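Why I went back to the store I had stopped using

11 January 2023

I closed my Galon loyalty account last March. I had been a customer for 13 years, mostly for cleaning supplies, light bulbs, paint and the kind of small hardware you only need once. There was no big fight. They charged me twice for a shower head, and getting the second charge taken off took 7 phone calls. By the last one I had stopped being angry and just wanted the money back so I could shop someplace else.

So I shopped someplace else. For most of the year that meant Traklow, which has a bigger store and is a little farther from my house, and Bozkurt when I needed paint.

I keep all my household receipts in a shoebox and go through them in the first week of the year. Doing that last week got me thinking about which of these stores I trust and what I mean by the word. I used to think it meant price. If a store had the lowest sticker, I assumed it was being straight with me. Traklow has the lowest stickers of the three. It also changes them constantly. I bought the same pack of furnace filters there four times and paid four different prices. The shelf tag and the register disagreed on one of those trips, and the cashier fixed it when I asked, but I had to be the one to notice.

Bozkurt does not change its prices much. They are high and they stay high. The paint counter there is good. The man who mixed my hallway color told me I was buying more than I needed and put one can back. I have sent two neighbors there on the strength of that. I would not buy a light bulb from them, though, at what they charge.

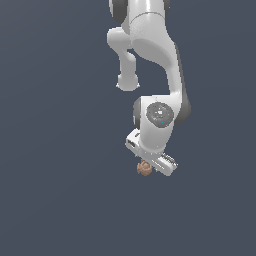
White robot arm with its gripper pointing down, holding a small brown object. Computer rendering.

Returns matter more to me than I would have guessed. I returned 5 things in the past year. Traklow took back three of them with no trouble and gave me store credit on the fourth, even though I had the receipt and the card I paid with. The sign by the desk says refunds go back to the original form of payment. When I pointed to the sign, I was told it did not cover clearance. The sign does not mention clearance. The amount was small and I took the credit, but I have thought about that sign every time I have been in the store since.

The fifth return was a storage bench from Pluvwood, ordered online. One leg was drilled in the wrong place. I sent an email expecting to be asked for photos, a form and a box I had already thrown away. They sent a new leg and that was the end of it. The bench is in my front hall now. I have bought from them again and paid a bit more than I needed to, and I did not mind.

In November I needed a valve for the toilet on a holiday morning, and Galon was the only place open. I went in planning to get the part and leave. The woman in plumbing asked what was wrong, listened, and told me it sounded like the flapper and that I should try that first. It was the flapper. The part was much cheaper than the valve I had come in for.

I have been back several times. My receipts from Galon since that morning add up to 384 dollars, which includes a snow shovel and a new kitchen faucet. Every charge has matched my bank statement. I check now, which I never did before the shower head.

I have not reopened the loyalty account. The person at the register asks each time and I say no thanks. I still go to Bozkurt for paint, and I will use up the Traklow credit on furnace filters.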